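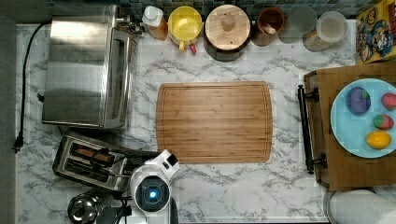

Oiling and Storing Wooden Chopping Boards

Search this site Enter keywords Go

Last revised 04/01/2024

A wooden board dries out from the top surface first. The fibres shrink, the surface turns rough, and water then enters faster at the next wash. Oiling slows this cycle. It does not seal the wood and has to be repeated.

Choosing the oil

Use food-grade mineral oil, sold by chemists and kitchen shops. It does not harden and does not go rancid. Olive, sunflower and rapeseed oil go sticky and begin to smell after a few weeks, particularly in a warm cupboard. Pure tung oil cures to a harder finish but needs several thin coats and a long drying time between them. Check the tin for solvents and for the words "food safe when cured". Nut allergy in the household rules it out.

Preparing the surface

Wash both faces with warm water and a little washing-up liquid. Rinse, wipe, and stand the board on its long edge overnight. Oil applied over damp wood stays on the surface and leaves pale patches.

If the surface feels furry, sand along the grain with 180 grit and finish with 240. Wipe off all dust with a barely damp cloth and leave the board to dry again.

Applying

1. Pour a small pool of oil in the centre and spread it with a lint-free cloth, working along the grain.
2. Treat both faces and all the edges. End grain takes up far more than the face, so go over it until it stops drinking.
3. Where there is a juice groove, run a cotton bud along it. Oil collects in the corners of the groove and should be lifted out afterwards.
4. Leave for six hours and buff off whatever remains.

A new board needs two coats on successive days. After that, once a month is sufficient for a board in daily use. Test by flicking water on the face: if it spreads and darkens the wood within a minute, oil again.

Stains and smells

Coarse salt and half a lemon will shift onion and beetroot. Rub along the grain, leave for ten minutes, rinse and dry. Bleach attacks the finish and raises the grain.

Warped boards

Slight cupping can often be corrected. Lay the board hollow side down on a damp towel for a few hours, then dry it on edge with air on both faces. Glued boards that have opened at a joint should be re-glued and clamped, or retired from food use.

Storage

Store on edge, away from the cooker, radiators and the side of any oven. Central heating is hard on timber, and most splits reported to us arrive from November onwards. Never use a dishwasher.

Text: Lucienne Gautier. Checked by Teresa Louro.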